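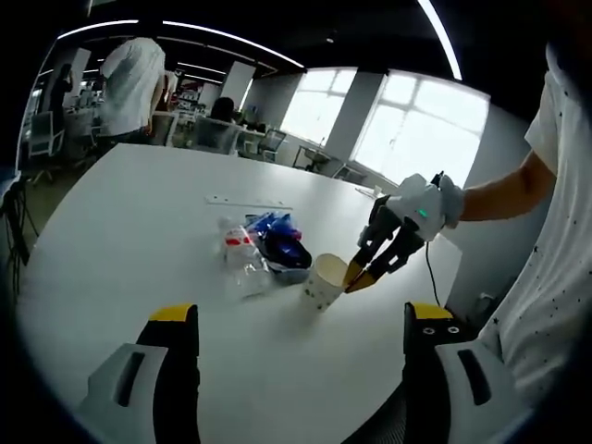

Do I need a robot arm on the bench to record a demonstration with the Stesum pair?

All the recording is done with the grippers in your own hands, and the arm only comes into it later, when you want to play the task back or train on it.

I get asked that more than anything else, so it's gone to the top of the page. The Stesum is a pair of hand-held grippers for showing a robot a job by simply doing the job. You pick one up, squeeze, the fingers close, and the movement gets written to a file along with what the camera on the gripper saw. I've been selling and using them since February and I still like picking them up, which I can't say for most of what's in my cupboard!

The fingers are the part I'd look at first. White housing, black inner pads, and yellow tips that come in at an angle. The yellow is a small thing but I've got fond of it – when you're lining up on the rim of a paper cup you want to know exactly where your fingertips are, and black on its own gets lost the moment the light goes flat.

Paper cups are my favourite first task, by the way. They're light, they skid about, and if you squeeze too hard you've got a very clear record of squeezing too hard. Start with picking one up and putting it down again, and don't bother with stacking until that feels boring.

In the box you get 2 grippers (one for each hand, or one each if you're working with someone across the table), a cable for each, a spare set of tips and a printed setup sheet. You'll want a laptop with a decent amount of disk space. The files are big. I filled a drive in my first fortnight and had to bin things I'd rather have kept.
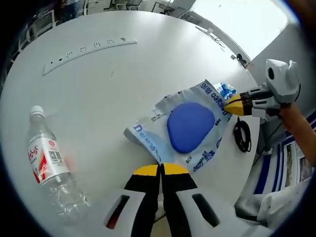

by Siliņa

Soft packets are where I've learned the most. A pack of wipes has a bit of weight in it but no firm edge anywhere, so you end up pinching the side and feeling for the point where the plastic stops folding and starts lifting. A person does that without thinking. Trying to write it down as a set of joint angles is a miserable afternoon, and doing it by remote control through a joystick isn't much better – I've tried both. With the gripper in your hand you just do it, and do it again a bit differently, and again with the pack turned round.

Turning things round matters, so please do it. My early recordings had everything laid out the same way each time and the arm went to pieces when a bottle was lying at a new angle. Now I shove the lot about between takes and leave ordinary clutter on the table: cables, a water bottle, whatever's there.

I've recorded more than 400 demonstrations on my own pair. The tips have worn a little on the inside edge and I've swapped them once. They're a push fit and a bit stiff when new.

Setting up takes me 9 minutes from opening the case, and that's with the calibration. Your first go will be slower. Keep the cable on the outside of your wrist and let it hang down off the table, or it'll drag across whatever you've just carefully put down.

Files open straight away in Cullico, and there's an export for people who have their own tools. The remote control add-on from Forico lets you use the same grippers to steer an arm live, so you can record by hand in the morning and drive the arm in the afternoon without learning a second set of controls. It's sold separately. I'd leave it until you've had a few weeks with the basic pair.

Spare tips, both hands: £177 with the pads, and I know, I know. The pads are the dear bit. If it's only the yellow ends you need, drop me a line and I'll sort you out for a lot less.

Page last changed 11 May 2024.

Comments

Had ours a month. Great for cups and boxes, fiddly on thin flat things like rulers. Any tips?
– guest

Slide it to the edge of the table and pinch the overhang. Works for us nearly every time.
– guest

Do the grippers come in a left-handed version?
– guest

They're the same either way round, so use whichever hand you like. – Siliņa

Would love a longer cable as an option please, ours is a big table.
– guest

Contact | Delivery and returns | © 2024 Stesum | Back to top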